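Rudd Flirka 2 – Zweikanal-Vorverstärker für Mikrofon, Line und Instrument

Wer schon einmal eine leise Sprecherin mit einem Bändchenmikrofon aufgenommen hat, kennt das Problem: Man dreht auf, und irgendwann kommt das Rauschen mit. Genau an dieser Stelle haben wir bei der Entwicklung des Flirka 2 angefangen. Das Gerät hat zwei völlig getrennte Kanäle, jeder mit eigenem Eingangsübertrager und eigener Spannungsregelung, und es bleibt auch bei weit geöffnetem Gain herrlich still. Beim ersten Hören über Kopfhörer haben wir kurz nachgesehen, ob der Kanal überhaupt offen war!

Der Übertrager kommt von Bresex und wird für uns gewickelt. Er färbt ein wenig, das soll er auch. Stimmen bekommen unten herum etwas mehr Körper, akustische Gitarren verlieren diese harte Kante, die man sonst später mit dem Equalizer herauszieht. Wer es neutraler mag, schaltet ihn mit dem Kippschalter auf der Front aus dem Signalweg. Das geht pro Kanal, man kann also links mit und rechts ohne Übertrager aufnehmen und in Ruhe vergleichen.

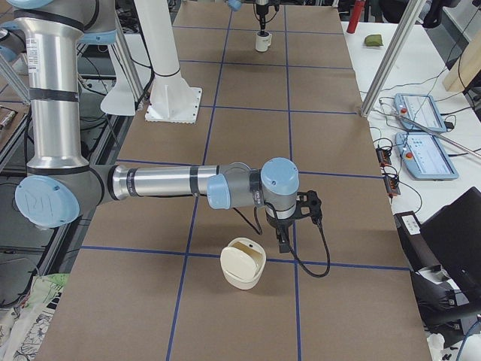 Der Gain-Regler ist ein gerasterter Drehschalter mit 30 Stellungen. Das klingt nach einem Detail, macht im Alltag aber richtig Freude, denn eine Einstellung lässt sich aufschreiben und beim nächsten Termin exakt wiederfinden. Bei Stereoaufnahmen stehen beide Kanäle ohne langes Probieren gleich. Die Rastung ist deutlich zu spüren und trotzdem leise genug, um auch während einer Aufnahme nachzustellen (im Zweifel bitte in einer Pause).

Auf der Front sitzen außerdem Phantomspeisung, Phasenumkehr, Hochpassfilter und Pad, alles als echte Schalter mit Kontrollleuchte. Die Phantomspeisung fährt langsam hoch und runter, es knackt also nichts, wenn jemand den Kopfhörer schon aufhat. Der Instrumenteneingang liegt vorn und schaltet automatisch um, sobald ein Klinkenstecker steckt. Passive Bässe mögen ihn sehr. Bei Piezo-Tonabnehmern lohnt sich ein Versuch mit der höheren Impedanz, der Umschalter dafür liegt gleich neben der Buchse.

Anschlüsse

Eingänge: XLR für Mikrofon und Line auf der Rückseite, Klinke für Instrument auf der Front, jeweils pro Kanal
Ausgänge: XLR symmetrisch, dazu Klinke symmetrisch, beide gleichzeitig nutzbar
Insert: eine Stereoklinke je Kanal, vor dem Ausgangstreiber
Netz: eingebautes Netzteil, Kaltgerätebuchse, Spannung umschaltbar

Die beiden Ausgänge pro Kanal sind getrennt gepuffert. Man kann einen davon in den Wandler schicken und den anderen in ein Monitorpult oder einen zweiten Rekorder, ohne dass sich die Wege gegenseitig beeinflussen. Für Mitschnitte auf der Bühne ist das Gold wert.
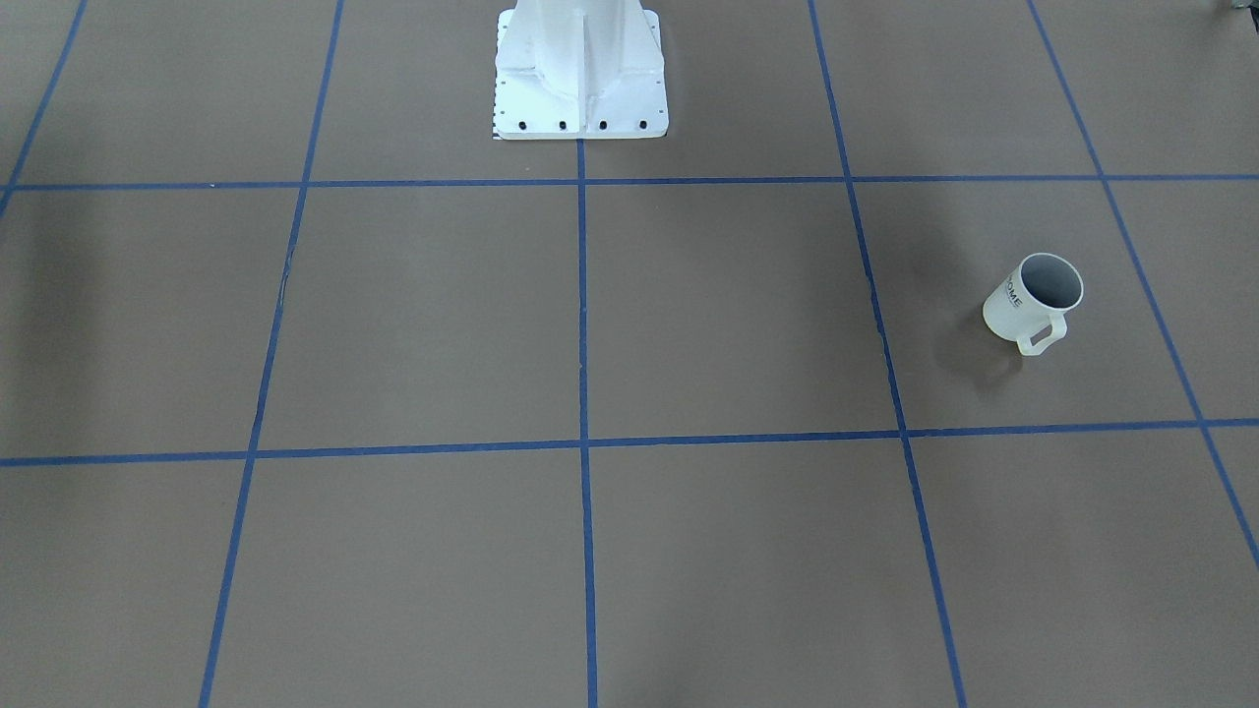 Blaues Klebeband unterteilt den Boden in große Felder, rechts liegt eine kleine weiße Tasse.

Aufbau und Gehäuse

Das Flirka 2 belegt eine Höheneinheit und passt in jedes übliche Rack. Für den Schreibtisch gibt es Seitenteile und vier Gummifüße, sie liegen dem Karton bei. Das Gehäuse hat bewusst keinen Lüfter. Die Wärme geht über die Seitenwände ab, bitte im Rack also etwas Luft nach oben lassen, besonders über Geräten mit Röhren.

Innen ist alles gesteckt und beschriftet. Wer das Gerät nach Jahren zur Durchsicht gibt, soll keine Platine auslöten müssen, um an einen Schalter zu kommen. Der Schaltplan liegt gedruckt bei. Wir freuen uns jedes Mal, wenn uns jemand dazu schreibt!

Lieferumfang

Flirka 2
Netzkabel
Seitenteile und Gummifüße
Rackschrauben
Schaltplan und Handbuch in deutscher und englischer Sprache
Recall-Blätter zum Kopieren 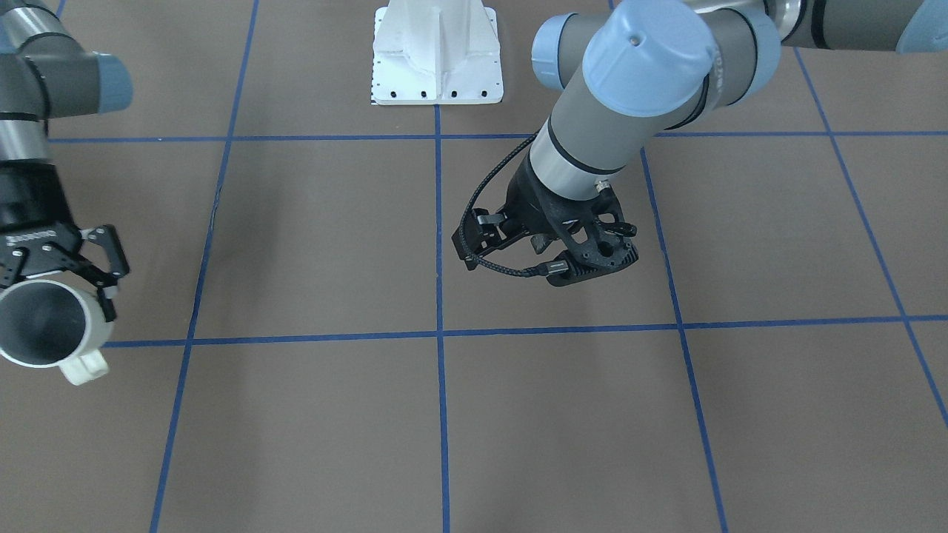 Preis und Verfügbarkeit

Das Flirka 2 kostet 1.665 Euro. Die erste Serie umfasst 1.000 Geräte, jedes mit eigener Seriennummer und Messprotokoll. Die Auslieferung beginnt im Oktober, Vorbestellungen bearbeiten wir in der Reihenfolge des Eingangs.

Wer vorher hören möchte, ist in unserem Vorführraum in Rusedside willkommen. Bringt gern das eigene Mikrofon mit, damit lässt sich der Unterschied am besten beurteilen. Bändchen, Kondensator und Tauchspule stehen auch bei uns bereit, ebenso ein Bass und eine Westerngitarre mit halbwegs frischen Saiten.

Zubehör

Abdeckblende mit Lüftungsschlitzen, eine Höheneinheit
Transporttasche, gepolstert, mit Außenfach für Kabel
Insertkabel, Stereoklinke auf zwei Monoklinken
Austauschknöpfe für die Gain-Schalter in Grau oder Elfenbein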